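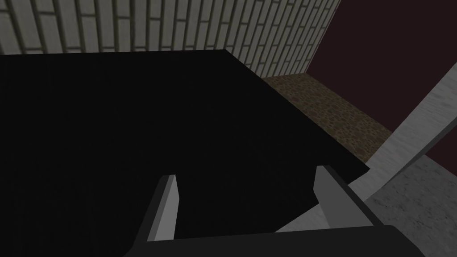
Grunport Home Robotics Practice Project, Progress Report, page 5

Prepared for the program office at Chauhan
Submitted by Duarte Esteves, project lead
17 August 2022

Work since the last report

The last report, sent in February, ended with the draft code of practice at the outline stage. The draft is now complete as text. It has 35 clauses and covers the testing of two-armed mobile robots in simulated homes before any trial in a real one. Hulow supplied the simulated rooms and Dronex ran the robot model in them. The writing was done at Grunport.

As agreed in the grant, the code deals with how tests are set up, run, stopped and written down. It does not set pass marks for robots. Two readers of the outline asked us to add pass marks and we declined, as it would mean a different project with a different kind of evidence behind it.

We then ran the draft against the work itself. Dronex carried out 300 simulated runs under the draft clauses and kept a log for each. A run was counted only if the log was complete by our own rules, so a number of early ones had to be done over. The repeat work used up most of the slack in the schedule.

Setting up a room

The clauses on room setup went through the most changes. Our first version said that a test room should be "representative of a home." Hulow pointed out, correctly, that this could mean anything. The present wording asks the test team to write down the wall and floor finishes, the position and state of each door, the fixed furniture and fittings, and any loose items on the floor. It also asks for a room file number, so that another team can load the same room.

Loose items took some discussion. Dronex had been leaving small objects on the floor in random places and recording only that they were there. Under clause 11 the starting place of each object goes in the log. Small things on the floor matter for a wheeled base, and they matter again when the arms are low and reaching forward. If a run ends badly and the log says only "clutter present," there is no way to tell whether the clutter had anything to do with it.

Finishes were a smaller matter. A few of the Hulow rooms mix brick, stone and siding indoors in ways a builder would not. We considered asking for rooms that look more like ordinary houses. In the end the code says mixed finishes are acceptable as long as they are listed, and that a set of tests should include at least one room with plain dark surfaces. Large black areas with no texture give a camera very little to work with, and a robot that does well only among patterned walls has not been tested enough.

Doors and narrow places

Clauses 14 to 19 cover doors. Most of the questions from Dronex came from this group. The draft now treats a door as having one of three states at the start of a run: closed, open, or partly open. For a partly open door the angle must be given. The handle side must be given too.

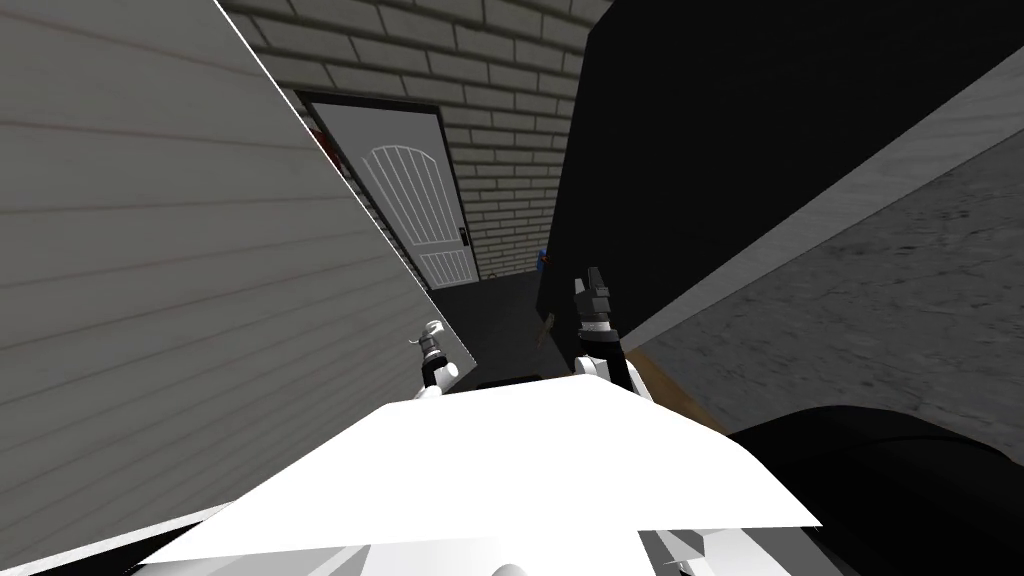

We also had to say what counts as the approach. For our purposes the approach begins when the base is lined up with the door and ends when either gripper makes contact with the handle or the door itself. Both arms have to be reported during the approach, including the one that is not going to be used. In the first set of logs the idle arm was left out altogether. When we went back through the recordings, the idle arm was often the part of the robot nearest a wall, and its clearance should have been on the record.

The clearance clause (16) was rewritten after that. It asks for the smallest distance between any part of the robot and any fixed surface during the approach, and for the name of the part. "Left gripper," "right forearm" and "body" are fine. "Robot" is not accepted. Dronex has changed its logging tool to fill this in automatically, and we recommend that other users do the same, as it is tedious to work out by hand.

Speed limits near doors are still open. Our draft says the team must state a limit and keep to it. One reviewer would like a fixed figure in the code. We do not have the evidence to pick one and have said so in the comments sheet.

Camera views

We did not plan to write anything on cameras. It became necessary when we compared logs from the Dronex office with logs from our own. Both teams had saved still views from the body cameras and both had labeled them "front." The views were tilted by different amounts and from different mounting points, so the same doorway could slope one way in one file and the other way in the next. A person checking the log could not be sure which wall was on which side without opening the room file.

Clause 22 now asks that every saved view carry the mounting point and the tilt. Correcting the tilt before saving is allowed, but the uncorrected view must be kept as well. Clause 23 deals with views in which the robot blocks a large part of its own picture. These are common with the two-arm model, where the top of the body takes up a good deal of the view from behind the shoulders. The clause asks the team to note it and to add a second view if the gripper tips are hidden at the point of contact.

Close views get a clause of their own. A view taken near a gripper is useful for checking finger position and not much use for anything else. It should be stored with a wider view from the same moment. We had several close views in the first batch with a dark surface behind the fingers and no way to say, from the view alone, how far off the surface was. The distance has to come from the simulator record, and the code says which field to use.
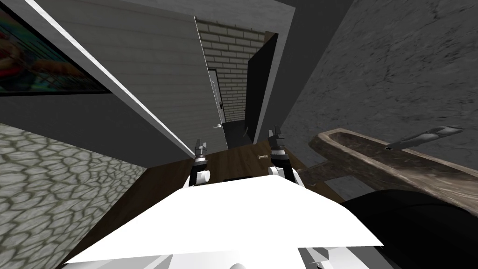
Two-arm model in the simulated corridor, with the black door panel open and the trough basin at right.

Stopping a run

Rules for stopping are in clauses 24 to 29. There are two kinds of stop. A rule stop happens when a limit in the test plan is passed, for example force at the gripper or clearance to a wall. A person stop happens when the operator ends the run for any other reason. Both have to be logged with the time and a short plain sentence. Codes alone are not enough. We found operators using the code for "other" for nearly every person stop, and when asked later they could not always say what they had seen.

There was some resistance to this from the Dronex side on grounds of time. We tried it both ways for a short period. The written sentence adds very little to the length of a run and the operators now do it without being asked. I would keep it.

Stopped runs stay in the results. The first draft allowed a team to set aside a run stopped for a simulator fault, such as an object passing through a floor. The present draft allows it only if the fault is described and the run is listed in an appendix. Otherwise it is too easy to lose the awkward ones.

Water fixtures and other no-contact items

Hulow asked for a rule about basins, faucets and similar fittings near the path of the robot. In a real home these can be damaged or turned on by a passing arm, and the simulated ones do not behave like the real thing – in our rooms a faucet is a fixed shape and nothing more. The code lists them as no-contact items. Any touch is a rule stop, even a light one that would have no effect in the simulator. Pictures and frames hung within reach of the arms are on the same list, along with glass.

Teams may take an item off the list if the task calls for touching it. The test plan has to say so before the first run.

Review

The draft went to 5 outside readers. All have replied. The comments were mostly about wording. The larger ones were:

Clause 7, operator training. Two readers think it is too light. We agree and are adding a short practice set.

Clause 16, clearance. One reader asked whether held objects count as part of the robot. They do, and the clause now says it.

Clause 31, keeping of records. The draft says logs are kept for 5 years. A reader from a smaller firm said storage of the full views would be a burden. We propose to keep the logs for the full period and let teams delete views from runs with no stop and no contact after the final report is accepted. Your office may have a view on this and I would like to have it before we close the text.

Clause 33, changes to a room during a test set. No change made. The reader wanted small changes allowed without a new file number, and we think that would bring back the problem the clause was written to fix.

Budget and staff

Spending is in line with the plan except for computing, which is over because of the repeated runs. The travel line is under by enough to cover it. I ask for approval to move the money between the two lines. The form is attached.

Staffing at Grunport has not changed. Dronex has moved one engineer to other work and replaced that person from inside the firm. The handover went well enough, though the room files were not fully listed in it and we lost a few days finding the current versions. A list of room files now sits at the front of the shared folder.

Next steps

Finish the practice set for operators and try it with people who have not worked on the project.

Settle clause 31 with your office.

Have Hulow check all room files against the setup clauses and fix any missing door states.

Ask a second robot team, with a different arm and base, to use the code on its own and send us the logs. We have one team in mind and are waiting for its answer. If it says no we will need an introduction, and I may come back to you for that.

The edited text will be sent to Chauhan once the reader comments are closed. Questions on this report can come to me directly.

D. Esteves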